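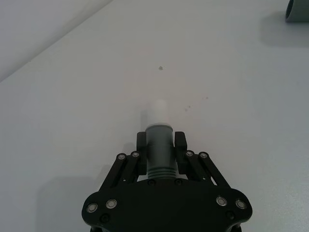

Gray cylinder held upright in the gripper, white tabletop.

29/04/2021

Obituary wording, Oltelport set, second pass

OK, the whole Oltelport run is finally in Fundar and it didn't crash on import this time (I split the file by decade and that seems to be the trick, so please do it that way with Lenham too). Total is 3,842 death notices. I'd been guessing a lot lower, so there goes my plan of reading every one by hand!

Spent the morning on the verbs. First pass had "died," "passed away," "passed" and "other," and "other" was a monster, so I broke it up. New codes are "entered rest," "went home," "lost" and "taken." I kept "lost a battle with" apart from plain "lost" because I think they come from different places. Battle is nearly always illness and nearly always somebody under retirement age, at least in the ones I read today. Need to check that properly before I say it out loud to anyone.

Asif Warraich read the same batch as me without seeing my codes, and we disagreed on more than 218 notices. That sounded terrible until we sat down with them over lunch. Most of it was one thing: I was coding the first verb and he was coding the main one. So a notice that opens "It is with sadness that we share the passing of" and then says "she died at home" went two ways. We've agreed on first verb wins, with the second one in the notes column. He's still not thrilled, he thinks the second verb is where the family stops being polite and says it. He may be right and I wouldn't mind a separate column for it later.

231 notices have no verb at all. Just name, dates, "beloved husband of," funeral home, time of service. I was going to drop them, but now I don't want to. They bunch up in the older decades when (I assume) you paid by the line, and then a few turn up again near the end of the run. Leaving them in as "none."

Cause of death next. "Suddenly" and "unexpectedly" are the hard ones. We can't treat them as code for anything, even though people in the Long reading group keep telling me everyone knows what they mean. A heart attack on the driveway is sudden. Rule for both of us: code the word on the page and leave the guessing out. Only 2 notices in the whole set name suicide outright, both written by parents, both in the later years, both asking for donations to a crisis line. I read those slowly and then went outside for a bit. If anybody else joins the coding we should tell them those are in there before they start, and not hand them the file cold.

Things I noticed and don't have a place for: pets get named much more in the recent ones, sometimes ahead of the cousins. Nicknames in quotes. One man who "leaves behind an unfinished boat." A lot of thanks to the night nurses.

To do
Recode April pilot batch with first verb rule
Ask the Lenham library if their scans include the paid notices or only the staff-written ones
Fix the typo in the code list ("entererd rest," my fault)
Asif to rerun agreement once I've sent him the clean file
Age column is still blank wherever the notice only gives a birth year, look at that tomorrow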